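Jelholm Guest House – Bedroom Safety Checklist
Room: Maurya (upstairs, rear)
Inspected: 18/05/2018
Next due: February

1. Smoke alarm present and tested – PASS
Works. The guests in Illel can confirm this, and did, at length.

2. Window opens fully, latch holds – PASS
Latch is stiff. Swearing at it is optional but traditional.

3. Door closes without being lifted – FAIL
Still dragging. Reported in February, when I was told it would settle. It has settled lower.

4. Power points, cords and lamp – PASS
One double adaptor removed from behind the bed. It is in my drawer if anyone wants to own up.

5. Heater clear of curtains and bedding by 1 metre – PASS
Only after I moved it. Please leave it where I put it.

6. Hot water at basin – PASS
Takes 15 seconds to arrive. Drerari takes 133, so count your blessings.

7. Bed frame, slats and legs – PASS WITH COMMENT
All 5 bolts on the near side were finger-tight. Now they are spanner-tight. The squeak has moved to the other end.

8. Bedding and mat – PASS WITH COMMENT 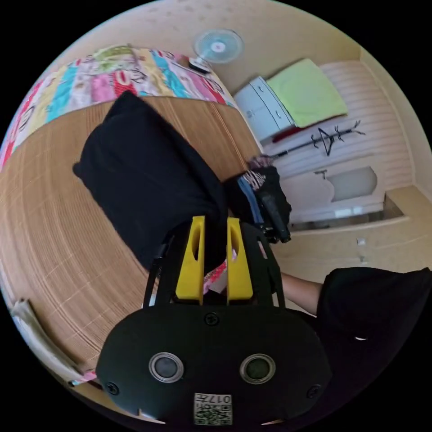

The woven mat lies flat enough, creases and all. Check the weave for splinters at each changeover, and keep the striped quilt at the far end, off the floor. Colour scheme is outside the scope of this inspection.

9. Walkway to door clear at night – PASS
Keep it that way. Suitcases count as obstructions, even nice ones.

10. Room key matches tag – FAIL
Tag says 209. We do not have a room 209.

Re-inspect items 3 and 10 before the next booking.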